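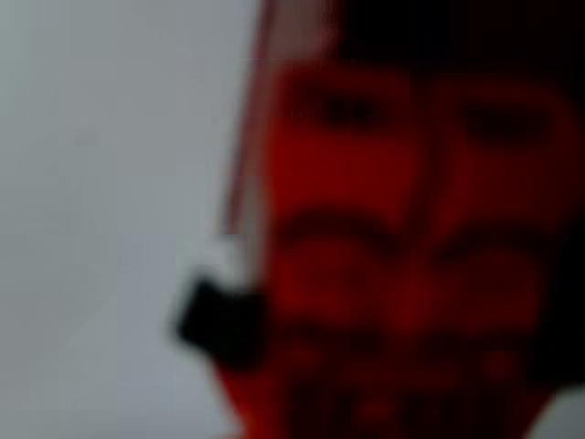
*Someone up close, all red. Clesby, Saturday*

**Clesby open day, quick notes before I forget**

Got the 9.14 over from Beltthorpe, gates already open. 1,511 through by lunchtime according to the board at the ticket office, which is more than they get for most league games.

Tour first. Home locker room (smaller than you'd think, smells of liniment), then the tunnel, then out by the corner flag. Not allowed on the grass. New seed went down in August and they are very protective of it. Guide rattled through the history, I missed half becuase of the PA.

Trophy room is one corridor. Best thing in it is the player of the year shield, names going back forever. Seung-woo Bae is on there twice. He did a Q&A at 2, very dry, wouldn't be drawn on the Wako friendly or whether he's staying. Said the Uselar away game was his best for the club and he didn't even score in it. Signed stuff for ages after, I was number 172 in line and gave up.

Youth match on the back field, 14 a side for some reason, no idea on the score. Good left back in the yellow bib.

Food: one truck, long wait, decent fries. Parking was a mess so take the train.

Season tickets on sale at the desk, didnt buy. Want to see who they sign first. Stadium tour runs again next month, same route I think, book ahead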